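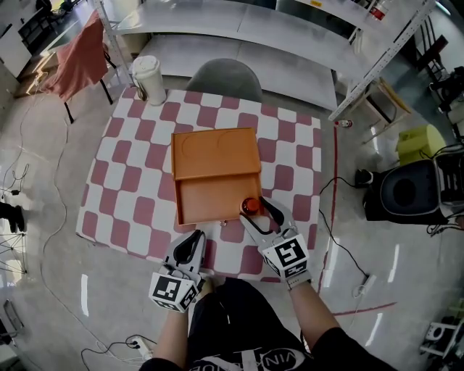

Tischplatz mit Handgreifern, orange Box mit Klappdeckel, Blick von der Bedienposition

Begehung Greiferarbeitsplätze - Prüfliste mit Anmerkungen
Betrieb: Otach, Standort Skaltwood
Bereich: Kleinteile, Vorbereitung der Anlage Clemora
Datum: 5. Mai
Nächste Begehung: Oktober
Bewertung: i. O. / Mangel / offen

1. Boden und Verkehrswege

1.1 Leitungen außerhalb der Laufwege verlegt
Mangel. Ein weißes Kabel liegt in einer Schlaufe frei auf dem Boden, ein schwarzes führt vom Tischbereich zu einer Steckdosenleiste. Kabelbrücken oder Zuführung von oben vorsehen.

1.2 Steckdosenleisten außerhalb des Fußraums
Mangel. Eine Leiste mit eingesteckten Kabeln liegt nahe bei den Füßen der Bedienperson. Unter der Tischplatte befestigen.

1.3 Bodenmarkierung vorhanden
i. O. Rote Linie seitlich am Tisch ist erkennbar. Ihre Bedeutung steht allerdings nicht in der Betriebsanweisung. Neue Kollegen halten sie für eine Sperrlinie, die Schichtleitung versteht sie als Stellgrenze. Bitte festlegen und aushängen.

1.4 Keine losen Gegenstände am Boden
Mangel. Beim Regal steht eine kleine rot-weiße Flasche, neben dem Tisch ein gelbgrüner Behälter. Beides wegräumen.

2. Arbeitstisch

2.1 Auflage rutschfest und ohne Überhang
Mangel. Die karierte Decke hängt vorne und an den Seiten über. Wer mit dem Greifer oder dem Knie hängen bleibt, zieht das Werkstück mit. Decke kürzen oder feste Auflage verwenden.

2.2 Getränke und Fremdgegenstände
offen. Weißer Behälter mit Deckel in der hinteren Tischecke. Inhalt nicht geprüft. Trinkgefäße gehören nach Hausordnung nicht auf den Arbeitstisch.

2.3 Kleinteile gesichert
Mangel. Ein kleines ringförmiges Teil liegt ohne Ablage vor der Box auf dem Tuch. Teileschale bereitstellen.

3. Handgreifer

3.1 Fingerbeläge
i. O. Ersatzsatz liegt im Schrank der Instandhaltung. Wechsel alle 200 Betriebsstunden, Eintrag im Gerätebuch nicht vergessen.

3.2 Quetschstellen
i. O. Schließkraft gemessen, Wert unter der internen Grenze. Beim Umgreifen in Boxen mit Klappdeckel trotzdem auf den Deckel achten.

3.3 Markerwürfel
i. O. Marker an beiden Greifern vorhanden. Reinigung nur mit trockenem Tuch.

3.4 Gewicht und Haltung
offen. Mehrere Beschäftigte berichten über müde Unterarme gegen Ende der Schicht. Vereinbart sind höchstens zwei Stunden am Stück, danach Wechsel an einen anderen Platz. Im letzten Monat wurde das an vier Tagen nicht eingehalten, jeweils wegen Krankmeldungen.

4. Organisation und Personal

4.1 Unterweisung
Mangel. Die Unterweisung Jemal behandelt noch den alten Handpackplatz. Vorführen von Greifbewegungen kommt darin nicht vor. Überarbeiten, bevor weitere Personen eingeteilt werden.

4.2 Einstufung der Tätigkeit
offen. Wer früher gepackt hat, führt jetzt Abläufe vor, die Clemora später übernehmen soll. Der Betriebsrat fragt, ob das als Anlerntätigkeit bezahlt wird. Keine Sicherheitsfrage im engeren Sinn - wurde bei der Begehung aber von fast allen angesprochen.

4.3 Umgang mit Aufnahmen
Mangel. Aushang 306 (Speicherdauer, Zugriff, Ausschluss der Leistungskontrolle) hängt nur im Büro. Zusätzlich am Arbeitsplatz anbringen.

4.4 Arbeitstempo
i. O. Es gibt keine Stückvorgabe. So soll es bis zum Anlauf bleiben. Anzeige mit Zählerstand nach Rückmeldung der Frühschicht abgeschaltet.

5. Erledigung

Punkte 1.1, 1.2 und 2.1: Instandhaltung, sofort.
Punkte 1.3, 1.4, 2.2 und 2.3: Schichtleitung.
Punkt 3.4: Betriebsarzt wird einbezogen, Rückmeldung an die Bereichsleitung.
Punkte 4.1 bis 4.3: Personalabteilung mit Betriebsrat.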